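# Study tables reopen at Plorkik reading room

New lamps, longer hours, same old chairs. The Plorkik reading room opened its study tables again this March after the rewiring, and the evening slots are filling up fast. 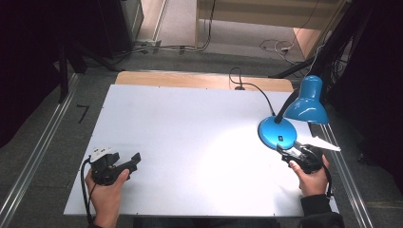

## What's changed

Each table gets a desk lamp of its own. Blue ones, bell shade, bendy neck, little switch on the base. White boards go on top of the wooden tables for anyone drawing, cutting or sorting papers. Old overhead tubes stay off after 4 pm unless somebody asks.

The money came from a £2,000 grant from the Pristier fund, applied for last autumn by Gwenllian Lougher, who runs the room.

"People were squinting," she said. "We had students doing technical drawing by the light of the corridor. I'm just glad its done."

Mayuree Thongdee, in her second year of an evening drafting course, has been coming most nights. She likes the lamps, less keen on the boards. "Lovely to draw on but they show every bit of rubber dust. Bring a cloth."

Not everyone is happy. Dennis Kashindye wanted the money spent on heating and said so at the open meeting. He still does. "A nice bright table is no use if you've got your coat on," he said. Lougher says a quote for the two back radiators has been asked for and will be read out at the next meeting.

## Booking

Tables can be booked for two hours at a time, longer if the room is quiet. Sign the sheet by the door or ask at the desk. No food on the boards, drinks with lids only. Please switch the lamp off when you leave, and dont move it to another table, the cords are short and the sockets are were they are.

Large boards can be lifted off on request, ask staff, two people to carry.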